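The Stone Yard at Sonduseck

The road to Sonduseck goes up from the river in nine turns, and at the last one you begin to hear the saws. I arrived there on a Tuesday in June, before eight in the morning, and the yard was already working.

Annelore Stüber met me at the gate with dust on her sleeves. She took over the yard from her uncle, who had it from the Meinecke family, and the name Meinecke is still painted on the big crane. She does not want to change it. The customers in Adlow ask for "the Meinecke stone" and she lets them.

The village has 300 inhabitants. In the time of her grandfather almost every house had one man in the quarry. Today the yard employs 19 people, and half of them drive up from Onden each morning, where the rents are lower and there is a school.

Dark marble was for many years difficult to sell. People wanted white, as in the hotels, and the dark blocks stayed behind the shed under the snow. Annelore remembers that she played on them as a child and that her mother was always angry about the shoes. Then, slowly, the architects came back to it, first for bathrooms and later for kitchens.

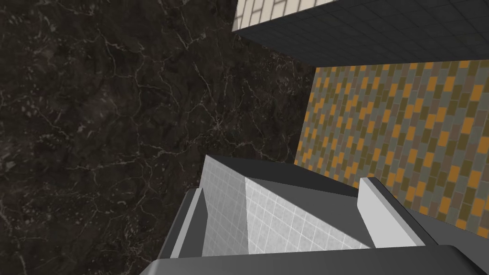

She explained to me how a block is chosen. The buyer comes with a bucket of water and a brush, and he washes one side of the stone. For some minutes the color is deep, and he can see where the veins run. After it dries, he must remember what he saw. Annelore learned this from her uncle, who spoke very little and made her guess the inside of every block before the saw opened it. In the first year she was wrong nearly always.

The oldest paper in the office is a bill of sale from 1255, or better to say a copy of it, because the original lies in the archive at Adlow. It names a price for "black stone from the hill" and a quantity of salt. I asked whether she believes it is the same quarry. She shrugged and said that there is only one hill.

At noon the saws stopped and everybody ate at a long table outside. There was soup, bread, and a discussion about the bus to Onden, which will not run on weekends after the summer. One of the younger cutters wants to move away for this reason. Annelore listened, cut more bread, and asked him if he could wait until the fall.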